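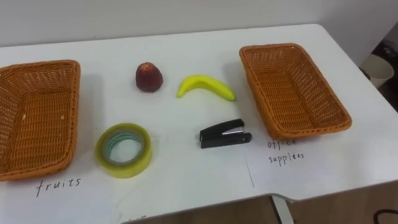
The sorting table at Mollow, before the first bell.

Lempi Juntunen had been given the whole back room for the winter fair, and she could hardly stand how good it was. A white table! A wall with nothing on it! At the last place, over in Stockdale, she'd had to set up her game on a piano lid, and the marbles kept rolling down behind the pedals.

"It needs a name," said Paavo Ahonen, who was eleven and believed everything needed a name.

"It's called Sorting."

"That's what it is. What's it called?"

She thought about it while she nudged the banana a little further from the stapler. It was the simplest game in the world and she loved it more than any of the clever ones. Two baskets, four things, and somebody small standing in front of it all with a face like a judge. Fruit went left. Office things went right. She had written the words out herself that morning, fast, with her coat still on, and she was very pleased with them.

Paavo leaned in until his nose was nearly touching the paper.

"Supplees," he read.

"Supplies."

"Sup-plees. Like fleas. Like trapeze!" He was delighted. He said it again in a deep voice, and then in a squeaky one, and then he ran out to the hall to tell Yayra Agbenyega, who came in with flour up to her elbows from the pancake stand and read it out loud too.

"Office supplees," said Yayra. "Oh, I want some. Where do you get those?"

"Usbridge," said Lempi, because it was the farthest town she could think of with a stationery store.

And that was the name settled, and so was the story, which got longer every time the door opened. By the time the hall had filled up, Paavo was standing beside the table in his good sweater explaining to a line of five-year-olds that supplees were a kind of animal, very shy, that lived in desks. The tape was a young one, curled up asleep. The black one was its mother and you had to pick her up from behind, gently, or she'd snap.

They picked her up so gently! Lempi had never seen a stapler carried like that, in two hands, by a girl holding her breath. The apple got dropped and the banana got waved around like a sword, but the supplees were lowered into their basket as if it were a nest. One boy tucked his scarf in on top. Another wanted to know what they ate.

"Paper," said Paavo. "And a bit of pencil."

Old Niilo Niskanen came through with his cane and asked if grown-ups were allowed. Of course they were. He put the apple in with the fruit, and the tape with the office things, and then he stood for a long while with the banana in his hand.

"I had one of these on my desk every day I worked at Bulenby," he said. "Ten o'clock, with my coffee. I couldn't have run that office without it."

The line went quiet. Paavo looked at Lempi, and Lempi looked at the baskets, and she felt a huge happiness coming up in her like a sneeze.

"Well, then it's a supplee," said the girl who had carried the stapler.

Niilo bowed to her, as far as his back would let him, and laid the banana down next to the tape. Everybody clapped. Then the next child stepped up and put it back with the apple, very firmly, and the argument that started over it lasted right through the pancakes and out into the snow.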